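## 3. Materials: the blocks and the table

Draft section, KM to check refs before it goes round again.

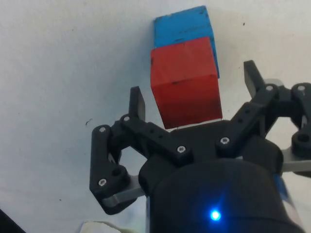
### 3.1 Blocks

**Figure 1.** Red and blue cubes on the white tabletop, blue directly behind red. Scuffs and small chips on the red, dark scratches and specks on the blue.

All the blocks in the study are painted wooden cubes. Second-hand, mostly. The Kairys collection came to us from playgroups and infant classes that were clearing out cupboards, and we took it as it stood. No repainting, no sanding. A wipe with a damp cloth and a look over for splinters, then into the trays.

The wear matters for what follows, so a few words on it. Earlier work on block play (our own pilot included) used new sets. New blocks all look alike within a colour, and a child who wants "the red one" can take any red one. With old blocks this falls apart a bit. Children pick out particular cubes. They go back for them. In the pilot at Cundstead one girl refused three red cubes in a row before taking a fourth with a chipped corner, and said it was "the proper one". We had no code for that. We do now (see 3.4).

The two cubes in Figure 1 show the sort of thing we mean. The red is matte and slightly faded, with small dark marks near the middle of the front face and along the left edge. The blue is a sky blue and more obviously knocked about: scratches and smudges over the upper face, a dark streak near the top left corner, several small marks near where it meets the red. Either could be told apart from a clean block of the same colour without much trouble.

### 3.2 Grading the wear

We wanted a grade that two people could agree on quickly. First attempt had seven levels and was hopeless. Khan and Weerakoon graded the same tray on the same afternoon and disagreed over nearly half of it, mostly in the middle of the scale. We cut it down to 3 grades:

- **Grade A.** Paint whole on every face. Faint rubbing allowed at the corners.
- **Grade B.** Marks, scuffs or small chips that can be seen at arm's length, but each face still reads as one colour.
- **Grade C.** Bare wood showing over a good part of at least one face, or a corner gone.

Grading is by the worst face. All six faces get looked at, which is slower than it sounds, and a photograph does not replace it. Dirt counts as a mark if it survives the cloth. Pencil and crayon count too, although we argued over this. Mersha's view was that crayon is something added and a chip is something taken away, and the children might treat the two differently. Probably right. Our numbers are too thin to split them so they stay together for now.

The full collection came to 1,092 blocks. After removing splintered ones and odd sizes we had some 1,000 fit for use, kept in lidded tubs by colour. Grades were written on paper slips in the tub and never on the blocks themselves, as a sticker or a pen mark would of course be wear of a kind.

### 3.3 Table and layout

White tabletop throughout. We tried a patterned cloth in the first week and gave it up, the small dark marks on the blocks were getting lost against it and the observers were squinting. On plain white the edges of a cube are easy to see and so is any gap beneath or between.

Each session used 20 blocks, tipped out from a tray and then spread by hand so that none were stacked. The pair task was set up separately. Two cubes, different colours, one behind the other as seen from the child's seat. We call this the *front-back pair*. Most studies we know of put choices side by side, left and right, and then have to deal with handedness. Front-back has its own trouble: the nearer block hides part of the one behind, and reaching past it takes some care. That was more or less the point. A child who wanted the rear block had to go to some effort for it, and we took the effort as a sign of preference.

How much of the rear block can be seen depends on the height of the child. From higher up, the top face shows over the front block. Sitting low, much less does. We raised the smaller children on a firm cushion so that the top of the rear cube was in clear view for everyone, and checked by crouching to their eye level before each trial. Tedious but it works. Weerasinghe did most of the crouching.

A second point on the pair. The blocks were not always lined up exactly, and a sliver of the rear one could show at the side. At first we straightened these. Later we stopped, having noticed that children straighten them too, quite often before choosing, and this turned out to be worth recording in its own right. So trials from the early sessions are marked in the data and left out of the straightening counts.

### 3.4 What was written down

Observers worked in pairs with a paper sheet, one sheet per child. For each trial:

- which block was touched first
- which block was taken, if different
- whether the child turned the block to look at other faces
- whether anything was said about a mark, a chip or the colour ("marked talk")
- whether the front block was moved aside, and where it was put

"Turned" needed a rule. A block rolling over in the hand on its way to a tower isn't a turn. We counted it only when the child was looking at the block and the block stopped moving for a moment. Tedesco wrote the examples for the observer booklet, which is in the appendix along with the blank sheet.

Marked talk was taken down word for word where possible. Where two observers had different words we kept both. Some of it is hard to place: "this one's been outside" was said of a Grade B blue, and we coded it as marked talk after a long discusion. "Mine's colder" was not coded.

Sheets were typed up in the evenings, the last batch in August. The Clisow sheets went missing for a while and were typed from the carbon copies, so a few words there are guesses and are shown in square brackets. Results by grade and by position follow in Section 4.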